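Forum > Manipulation > Procedures and good practice
Thread: Reset rules for block-to-basket tasks

clotico_bench
Posts: 212
Posted 2021-10-08

Draft rule 4 for the Zermont tabletop procedure, comments wanted before it is frozen:

"Before each episode the operator returns the cubes to the start line. Order from the back edge: red, green, blue. The basket stands to the left, empty. Gaps between cubes are not controlled."

The last sentence is the one people argue over. Our previous version, from March, required equal gaps and a printed template under the cubes. I want both removed.
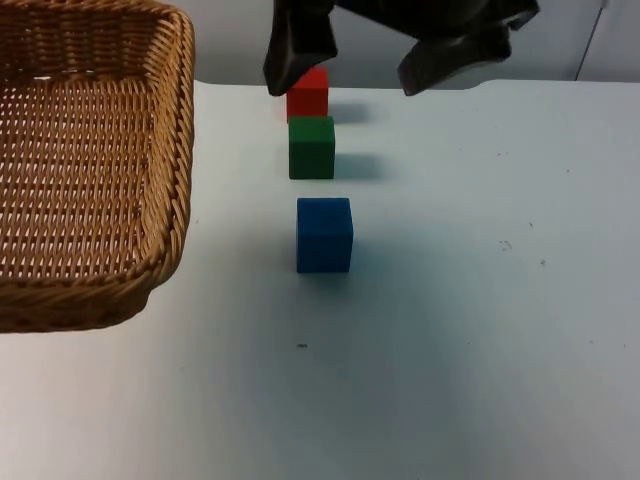 Photo: clotico_bench / Zermont procedure, draft rule 4

Red and green nearly touch, blue stands well forward. Under the draft this is a valid start. Under the March text it was a reject.

rebelo_m
Posts: 1,780

I disagree with dropping the gap. A thin gap between red and green is a different grasp problem from a wide one. If the finger has to go down between two cubes, clearance decides the outcome. You will mix two difficulty levels under one task label and the success rate will mean nothing.

At minimum set a lower bound, one finger thickness.

clotico_bench

A lower bound assumes the approach axis is fixed. Ours isn't. The gripper can open across the line or along it, and only the second case cares about the gap.

filenel

Agree with rebelo_m on the bound, disagree on the reason. The gap matters less than whether it gets recorded. Leave it free, log it per episode from the fixed camera, and anyone who wants the narrow cases can filter. We have 1,853 episodes stored that way and have never needed a template.

Separate point. The draft says nothing about table condition. Specks and crumbs on a white surface show up in both views. Either wipe at every reset or state that you don't. Wiping at some resets and skipping others is the worst option.

rebelo_m

Logging works if the fixed view always sees the gap. From the wrist it often won't.

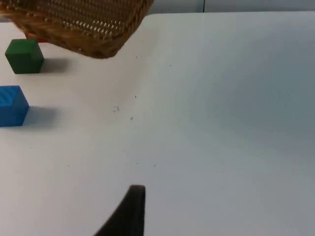
With the basket over red like that, you can't measure the red-green distance at all, and blue runs out of view on the left. So the rule has to name the camera: start positions are read from the fixed view only, before the arm moves. I would accept filenel's version with that sentence added.

clotico_bench

OK. Revised text:

"4. Cubes on the start line, order red, green, blue from the back edge. Gap free, recorded from the fixed camera before first motion. Wrist view is not used for start positions.
4a. Table is wiped at every reset or not at all during a session. State which in the session header."

filenel

4a is fine. For 4, define "first motion". Commanded or measured?

clotico_bench

Commanded.

rebelo_m

Then the record has to be taken before the command is sent, and your logger stamps on receipt. Check that before you freeze it. I still want the lower bound for the scored runs.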